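Switching to a smaller apartment, month two

July 15, 2018

I said in June that I would write again once I had been in the new place long enough to have an opinion. I have one now. It is fine.

The apartment is in Notville, on the second floor, and it is 800 square feet. The old house was more than twice that. I paid the movers, the deposit and the first month, and the whole thing came to a little under $4,000. I had budgeted less. The difference was mostly the piano, which went to my sister and needed its own truck.

Getting rid of things took longer than moving the rest. I started with books because I thought they would be easy. They were not. I ended up with 46 boxes, sold a few to the used bookstore on Havlíček Street, and gave most of the others to the library sale. I kept 8 boxes and have opened three of them. The other five are in the hall closet, and I expect some of those will go too.

Furniture was simpler. If it didn't fit on the floor plan, it went. The landlord gave me a plan with the measurements on it, and two of them were wrong, so measure everything yourself. My couch is a Zevwood and it is heavy, and it would not go around the turn in the stairs until we took the legs off. I had forgotten they came off. Moataz Alaoui, who lived across the street from me for years, remembered, because he had helped me put them on.

The kitchen is the part I am still working on. There are four drawers and one of them sticks. I keep the pans in the oven when it is off. I have turned it on once with the pans inside and I will probably do it again. The Fudier kettle stays on the counter and so does the bread. Everything else has to go behind a door or the room feels crowded.

The noise is less than I was warned about. The people upstairs get up early, and so do I. The street is quiet after the bakery closes. I do miss having a yard in the evening, and I miss the garage more than I thought I would, mainly for the workbench. 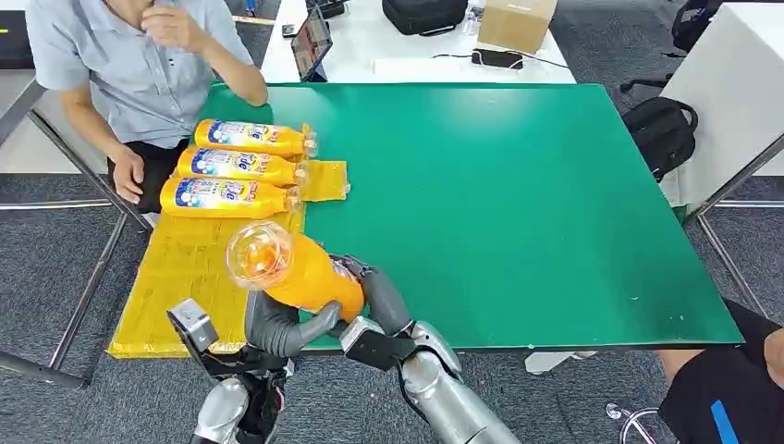 Next on the list is the hall closet. I want shelves on the left side, up to the ceiling, and hooks on the door for coats. After that I will deal with the drawer.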